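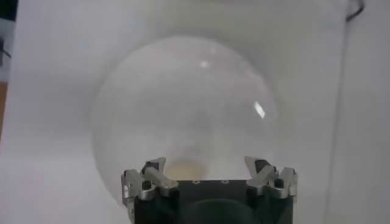

CALL FOR PARTICIPANTS: UNDERSTANDING SPEECH IN BACKGROUND NOISE

The Nerno Institute invites adults living in or near Gavadard to take part in a study of how people follow conversation in noisy places. The study is part of the Nesura program on everyday hearing. Sessions are held at the Vanhove Building. Applications must be received by 1 October 2018.

Purpose of the study

Many adults report that they hear well at home but have trouble in restaurants, at family gatherings, or in meetings where several people speak at once. Standard hearing tests are carried out in a quiet booth and do not always reflect this difficulty. The study will compare the results of a standard test with performance on a set of listening tasks recorded in ordinary settings, including a cafeteria, a bus, and a school hallway during a change of classes.

An earlier phase collected written questionnaires from 936 adults. The present phase asks a new group of participants to attend in person. Persons who completed the questionnaire are also welcome to apply and should say so on the application form.

Who may apply

Applicants must be at least 18 years of age and must have spoken English as a main language since childhood. Applicants may have normal hearing or mild hearing loss. A previous hearing test is not required.

The following persons are not eligible for this phase:

Persons who use a hearing aid or cochlear implant
Persons who have had ear surgery
Persons currently under treatment for an ear infection
Employees of the Institute and members of their households

Applicants with constant ringing in the ears may apply. The study team will contact them by telephone before an appointment is offered.

What participation involves

Each participant attends two visits, which must take place in different weeks. The first visit includes a short interview, an examination of the outer ear, and a standard hearing test. At the second visit, the participant listens to recorded sentences through headphones and repeats each one aloud. The level of the background noise is changed between sets. There is a rest break between sets, and participants may ask for further breaks at any time.

Participants are asked to avoid loud music, power tools, and similar noise on the day before each visit. Reading glasses should be brought if needed. A person with a cold on the day of a visit should call to reschedule.
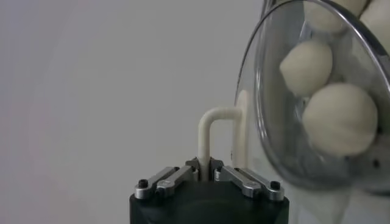
Vanhove Building, Gavadard. Photo: Sandrine Besnard

Payment and travel

Participants are paid at the end of the second visit. Bus fare is repaid on presentation of a receipt, and parking permits are available at the front desk. A participant who withdraws after the first visit receives half of the full payment.

Risks and benefits

The sounds used in the study are kept below levels known to cause harm. Some participants may find the listening tasks tiring. There is no direct medical benefit. A copy of the standard hearing test will be given to any participant who requests it, but it does not replace the advice of a physician or audiologist.

Privacy

Spoken responses are recorded for scoring. Recordings are stored under a participant number, separately from names and addresses. Participants may withdraw at any time without giving a reason, and may ask that their recordings be destroyed.

How to apply

Application forms are available at the front desk of the Vanhove Building, Room 5, or by mail on request. Completed forms should be addressed to Sandrine Besnard, Study Coordinator, Nerno Institute, Gavadard. Please include a daytime telephone number and state whether morning or afternoon visits are preferred.

Applicants will be notified in writing whether or not they are selected. Visits will continue through February. The building has step-free access at the side entrance, and applicants who need other arrangements are asked to note them on the form.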